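A Sunday at the Varutport open house

January 24, 2021

I love an open house where you get to see the dull jobs as well as the shiny ones, and Varutport didn't let me down! Ayantu Mamo met us at the side door and had us upstairs before I'd even found a place for my coat. The building has 463 lockers (she likes that number, and said it twice), and the first stop was the long hall where the seed trays are stacked for February.

What I wanted to see most was the cleaning. It's all done by hand, with a sponge and plenty of patience, and I could have stood on that tiled floor all morning.

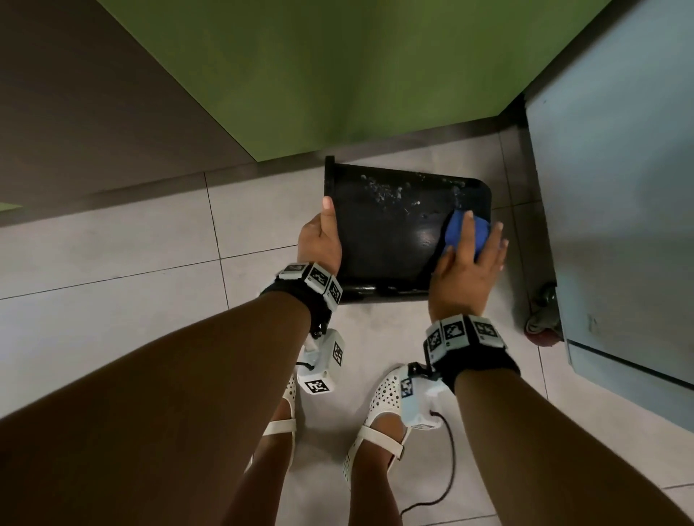
Remedios Sebastian has a whole theory about edges. The flat sides are easy, she told us, and it's the rims and corners where dirt likes to stay – so start there while your arm is fresh. I've been doing it the other way around for years. Her brother Arnel is firmly on the side of flat parts first, and the two of them went at it so cheerfully that our group fell behind the next one.

After that came soup, very good, and a quick look at the potting room, where Jocelyn Talavera let us smell three kinds of compost. I bought a bag of the darkest one and carried it home on the bus.

Then back down for a second look at the scrubbing, which I had asked for and got.
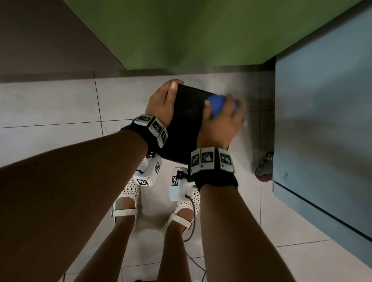
Blue sponge on an upper corner, both hands on the job.

The next open house is planned for later in February, with room for 200 visitors. Bring flat shoes and go early, the soup runs out by one.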